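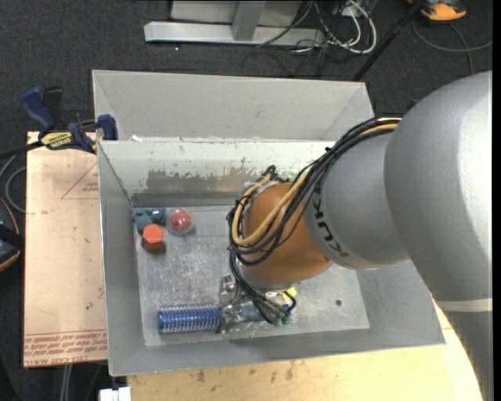 Flidard drops per-contract fee on small options orders, keeps it on the rest

December 19, 2025

Online broker Flidard is cutting its per-contract commission to zero on options orders of 15 contracts or fewer, the company told account holders in a notice this morning. Change kicks in with the next billing cycle. Bigger orders stay on the old schedule.

Short notice, two pages. Most of it is about single-leg calls and puts. Spreads get one paragraph near the end, and that paragraph is the one customers were already arguing over by lunchtime.

The way it reads: a vertical spread counts both legs toward the limit. So a trader who buys eight calls at one strike and sells eight at another has placed a 16-contract order and pays the fee on all of it. Not just on the one contract over the line. Seven by seven is 14 and goes through free. Iron condors have four legs, so three of them is 12 contracts and free, and four is 16 and not.

Waldemar Dudek, who runs retail pricing at Flidard, said the company went back and forth on the legs question.

"We looked at counting the spread as one unit," Dudek said by phone. "Our clearing cost is per contract, per leg. It doesn't care what the customer calls the position. So that's how we wrote it."

Asked if traders would just split a big order into small ones, he said the system adds up orders in the same underlying and same expiration placed within 3 minutes of each other. Those get treated as one. After that window, separate orders.

"If somebody wants to wait and take the market risk, fine," he said.

That risk is not nothing. A credit spread entered in two pieces can fill at two different prices, and on a thinly traded name a nickel of slippage on each spread costs more than most commissions ever did. Five cents on one contract is five dollars, the usual multiplier of a hundred shares. Worth doing the math before trying to dodge the fee.

What stays the same

Exchange and regulatory fees still get passed through, on all orders, large or small. Assignment and exercise remain free at Flidard, as they have been since the September pricing update. Index options are left out of the new deal completely and keep their own surcharge. The notice does not say why and Dudek wouldn't get into it, beyond saying that licensing costs on index products are "a different animal."

Closing trades are covered. Buying back a short option for a few cents, something plenty of covered call writers do in the last days before expiration to free up the shares, will cost nothing in commission if the order is under the limit. Until now the fee ate a good part of whatever was left in the trade.

Rolls are murkier. A roll is entered as one ticket with a closing leg and an opening leg, and the notice has both counting. But the legs have different expirations, and the add-up rule talks about same expiration only. We asked. Flidard says a roll on one ticket counts both legs, a roll done as two tickets does not. It said the wording will be cleaned up on the website version.

Rivals

Ambrosio, the nearest competitor for small accounts, has not changed its rates and did not return a message. Primia charges a flat monthly amount instead of a per-contract fee and says it has no plans to move off that. A spokesperson there said in an email that customers "know what they are paying before the month starts," and declined to comment on Flidard.

Zollinico, which makes the order-routing software Flidard uses, put out its own statement saying it will get a update to handle the new counting rules. Order tickets are supposed to show the total contract count, and the fee if there is one, before the customer hits send. Existing app users need the new version for that. Older versions will charge correctly but won't show the number up front.

Where does the money come from? Partly from routing. Flidard, like a lot of zero-commission shops, takes payment from market makers for sending them orders, and options orders pay better than stock orders. Dudek didn't dispute that but said fill quality is reviewed every quarter and the reports are posted.

Yi-chun Lu teaches an evening class on options basics and has used Flidard for her own account for years. She called the change good for beginners, with a warning attached.

"My students trade one or two contracts. For them the fee was a real bite," Lu said. "On a one-lot you might have 60 dollars of max profit on a credit spread, and you pay to get in, and you pay to get out. That's gone now, great. But free also makes people click more, and I've watched what happens when they do."

She pointed to breakeven. On a long call the breakeven at expiration is strike plus premium paid, and commissions push it up a hair. Take the commission out and the line on the chart moves so little that most people would not see it. The premium is still the thing that can go to zero.

"You can still lose every dollar you put in. The max loss didn't change," she said.

One of her class handouts works through a year of small trades: 167 round trips, one contract each. At Flidard's old rate the fees alone came to more than the profit on the winning month. She says she will have to rewrite it.

Fine print

Accounts must have options approval at any level. No minimum balance for the free orders, though margin accounts used for selling spreads still need $700 in equity above requirement, a house rule that was in place already and isn't going anywhere. Retirement accounts are included. Accounts run by outside advisers are not, at least not yet.

Orders left open as good-til-canceled from before the switch get the old rate if they fill before the next cycle begins, new rate after. No need to cancel and re-enter, and doing so would lose your place in line.

Phone orders keep the broker-assist charge. Thats separate from commission and the notice says it is under review.

Customers with questions on a particular ticket can use secure messaging in the app. Phone hold times were running long this afternoon, according to several customers who tried.

Updated to add Flidard's answer on rolls.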